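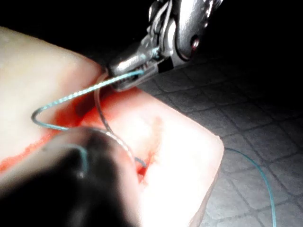

How does a surgical robot learn a stitch from a person? Somebody sits at the console and sews by remote control, over and over, and the system records every hand movement along with the video, then trains on the lot.

Mon 29 December - Punness today opened early access to Plukus, its software for teaching suturing by teleoperation. Labs that already own a two-arm setup can sign up now. No new hardware needed, no code to write for a first session.

First release ships with 1122 recorded demonstrations, all done by hand at the console by 5 operators. Practice tissue only. Not for clinical use, and no plans to file for that.
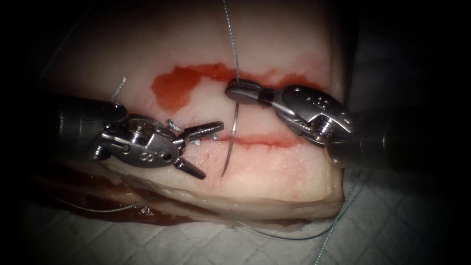
Handing the needle from one arm to the other is still the hard part. Operators do it without thinking, the software has to be shown. Plukus lets the operator take over mid-stitch, fix the grip and hand control back, and the fix gets saved as its own short lesson. Bad takes stay in too, tagged as bad.

"We used to throw out the messy runs. Big mistake," said Decha Sangkhawat, head of training at Punness. "A clean stitch shows you one way to do it. A fumble shows you how to get back. We want alot more of those."

Early access runs thru May. There are 69 places, first come first served. Partner lab Chaimongkol gets the build first, everyone else the week after. Pricing to follow.

Recent releases
Punness and Chaimongkol sign data sharing deal
Drokura foot pedal now supported
Plukus: notes for new operators

Contact: Punness press desk | © Punness, all rights reserved | Back to top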